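Home | About Us | What We Build | Term Dates | Join | Contact

About the Flalley Robotics Club

We're an after-school and weekend club for people who like making machines do things, from first-timers in Year 7 through to seniors who've been at it for years.

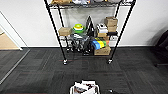
The wire shelves by the doorway, with our white gripper at the bottom of the view.

Who we are

Flalley Robotics Club started with one teacher, one borrowed classroom and a box of motors with half the leads missing. Eustaquio Hinojosa taught maths during the day and ran the club on Wednesdays after the last bell, and for the first couple of terms "the robot" was a thing on three wheels that could follow a line of black tape if the lights were right (if a cloud went over, it turned left). He's still our head coach, he still brings the biscuits, and the three-wheeler still has a spot on his desk!

These days we have 34 members across two groups. Juniors do mostly wheeled robots and simple sensors. Seniors work on what we call the Skarkard project, our long-running go at a household helper: a robot that can look at an ordinary room, find a thing, pick it up and put it somewhere sensible. It sounds small until you try it. A person glances at a crowded shelf and knows straight away which bit is a box and which bit is the box behind it, and teaching software to do the same has kept some of our members happily busy since Year 9.

What we're working on

Tidying is this year's theme, and it's been a ripper. We chose it in September, after a long whiteboard session where the other finalists were watering plants and playing noughts and crosses. The seniors split the job into parts and each pair took one on.

The vision pair looks after what the robot sees. They like the wire shelving as a test because it's awkward. The wires make thin black lines across everything, there's dark stuff low down against dark carpet, and then right beside it you get a row of bright blocks in blue, yellow and green that the software finds with no trouble at all. Cardboard boxes are the real puzzle. They're all nearly the same brown, they stack, and they lean on each other. One member has written "a box is not a wall" across the front of her notebook, and if you spend an afternoon with the early results you'll see why.

The gripper pair works on picking up. Hard, square things came first, then rounded things, and soft things are on the list for later in the year. They've learned a lot about squeezing: too gentle and a carton slides out, too firm and you've got a flatter carton. Their test log has 300 entries so far, each one written by hand, with a column headed "What we think went wrong" that is easily the best reading in the club. Newer members are always sent to it first.

The driving pair gets the robot to the right place and facing the right way. Carpet tiles, door strips and chair legs all matter to them far more than they ever did before. They measure from the wall, they argue about where the front of the robot is, and they've become very good at both.

Then there's the talking pair, who write the short instructions a person would give ("put the blue block on the middle shelf") and work out all the ways the robot might get it wrong. Which shelf is the middle one? Does the top count if you can't see what's on it? It's as much an English exercise as a coding one, and some of our strongest people here came to us from debating.

How a session runs

Seniors begin with ten minutes standing up, everyone saying what they tried last time and what they want to try today. After that it's straight to work. We stop halfway for food, away from the electronics, and we finish with a run where each pair shows where they've got to. Runs that go badly get as much attention as runs that go well, and usually more questions.

Juniors follow a more set program. They build a base, learn to read a wiring diagram, write their first few lines of code and then spend the rest of the term on a challenge they pick themselves. Last term's favourite was a robot that delivered a single sultana across a table. Grown-ups were asked to stand well back and be impressed, and they were.

Everybody learns the same few rules. Tie long hair back, say "moving" loudly before anything moves, and keep one person's hand near the stop button. You also put away what you got out, and yes, the members working on a tidying robot have heard every possible joke about that.

Competitions

We enter the Plalura Challenge each year. It's a friendly day with schools from all over the region, part demonstration and part obstacle course, and the judges ask proper questions about how you did things. Last time our seniors scored 2325 points, our best result yet, and came home with the teamwork ribbon as well. The juniors went along to watch and spent most of the trip home redesigning their own robot on the back of the program.

You don't have to compete to be a member. Plenty of ours would rather tinker, and a few come mainly to draw, film, or write up what the others are doing. Our build diary is kept entirely by students, and it's much funnier than this page.

The Arumugam Room

Our home is the Arumugam Room, on the ground floor behind the library. It had been a storeroom for years. Families helped us clear it over a weekend, and we painted it ourselves, a bit patchily in the corner behind the door. Having our own space has changed everything for us — a test can be left set up from one session to the next, and there's room for juniors to watch the seniors work without anybody's elbow in the soldering.

We're always happy to take household odds and ends for the robot to practise on. Clean empty boxes, plastic bowls, foam blocks and old shoes are all useful. Please no glass, and nothing you'd be sad to see dropped.

Joining us

New members can start at the beginning of any term. You don't need to know how to code, own a laptop or be good at maths. Come along for 2 sessions first and see if you like it. We lend out laptops and safety glasses, and fee help is available — just have a quiet word with Eustaquio.

Enrolments for Term 1 open on January 6, 2025. Junior places tend to go first, so send the form in early if you can. Parents and carers are welcome to stay for any session, and if you can solder, sew, bake or drive a minibus, we'd love to meet you.

If you're a teacher thinking of starting something similar, get in touch. We'll happily share our junior program, our parts list and a copy of the gripper log, bad handwriting included.

Contact: the club desk, Arumugam Room, behind the library | © Flalley Robotics Club | Back to top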